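Kirside Council sets nomination rules for Ward 5 vacancy

The Town of Kirside has declared the Ward 5 seat vacant and will fill it by by-election. Council adopted the declaration at its regular meeting, along with a bylaw confirming the voting method, the advance poll and the hours of the returning office.

The vacancy arises from a resignation filed with the clerk's office. Under the town's procedure bylaw a resignation takes effect when the clerk receives it in writing, and council has no power to refuse it or to vary its date. Appointment from the list of unsuccessful candidates at the last general election was considered and set aside. The staff report noted that the Ward 5 seat was filled by acclamation at that election, so no such list exists for the ward.

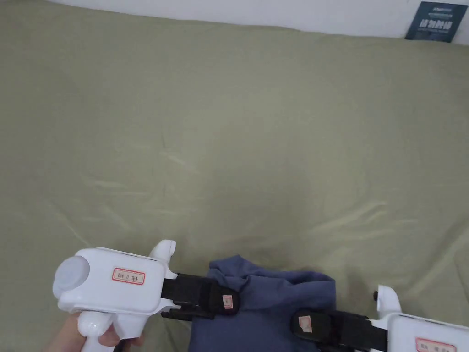

Municipal Affairs

Nomination period

Nomination papers are available at the clerk's counter in the Kemppainen Building and may be filed there during office hours until the close of nominations. Papers must be filed in person by the candidate or by an agent holding written authorization. Papers sent by fax or email will not be accepted. The filing fee is $200, payable by cash, debit or certified cheque, and is refundable if the candidate files a compliant financial statement by the deadline.

Each nomination requires the signatures of 49 electors eligible to vote in the by-election. A signatory must be eligible on the day of signing. An elector may sign for more than one candidate. The clerk will certify or reject each nomination after the close of the period, and a candidate whose papers are found deficient before the close may file again without paying a second fee.

A candidate may withdraw by written notice delivered to the clerk before nominations close. The name of a candidate who gives notice after that point remains on the ballot, and votes cast for that candidate are counted and reported.

Eligibility

A candidate must be a Canadian citizen, at least 18 years of age, and a resident of the town or the owner or tenant of land in it. Residence within Ward 5 is not required. Employees of the municipality must take unpaid leave before filing and are deemed to have resigned if elected. A sitting member of council for another ward must resign that seat before filing.

Electors must live in Ward 5, or own or rent property there. A non-resident owner has one vote regardless of the number of parcels held. Tenants of commercial premises qualify on production of a lease in their own name. A lease held by a corporation does not qualify any of its officers or shareholders.
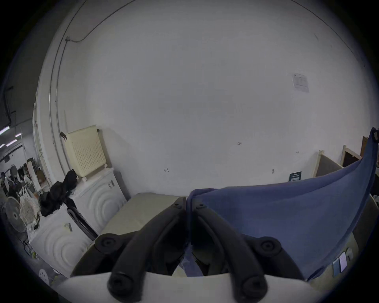 Gripper fingers and blue fabric.

Ward boundary

The by-election will be held on the existing boundary. The revised boundary, which moves the blocks east of Jerell Road from Ward 5 to Ward 3, was approved last August but does not apply until the next general election. Electors in those blocks therefore vote in the by-election, and signatures from those addresses are valid on nomination papers.

Residents who received a notice showing Ward 3 as their ward should disregard it for the purposes of this vote. The clerk's office will mail a corrected notice to each affected address. Electors on both sides of Jerell Road north of the rail crossing are in Ward 5 under either map.

Voting

Voting will be by paper ballot, counted by tabulator. The advance poll will be held at the Kemppainen Building and the regular poll at the Zandik Community Centre. The mail-in option used at the last general election will not be offered. Staff advised that the kits could not be printed and returned within the statutory period, and council accepted that advice without amendment.

Electors should bring identification showing name and qualifying address. A person whose name is missing from the list may be added at the poll by completing a declaration before the deputy returning officer. Proxy forms must be certified by the clerk before the close of the advance poll. A person may act as proxy for one elector who is not a relative.

Parking at the Zandik Community Centre is limited to the north lot. The accessible entrance is on the same side, and curbside voting will be available on request to the poll supervisor.
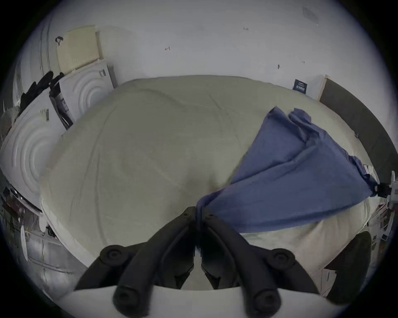
Black gripper holding a corner of a blue fabric sheet.

Campaign finance

The spending limit for the ward has been set at $2000 plus the per-elector amount in the finance bylaw. The clerk will issue each candidate a certificate stating the final figure once the voters' list is closed. Contributions may be accepted only after nomination papers are filed. Money spent before filing is not a permitted campaign expense, including deposits on signs.

Election signs on municipal road allowances are permitted after certification of candidates. Signs are not permitted on utility poles, in medians or on the grounds of either voting place. Public works staff will remove non-compliant signs and store them at the works yard, where candidates may collect them on payment of the standard fee.

Council business in the interim

Quorum is unaffected by the vacancy. Committee seats attached to Ward 5 will stay open until the new member is sworn in, with the exception of the planning committee, where the alternate will sit with full voting rights. Ward correspondence is being forwarded to the clerk's office, and service requests should be submitted through the general intake form.

The full bylaw, the staff report and the ward map are available at the clerk's counter. Published 26 March 2022.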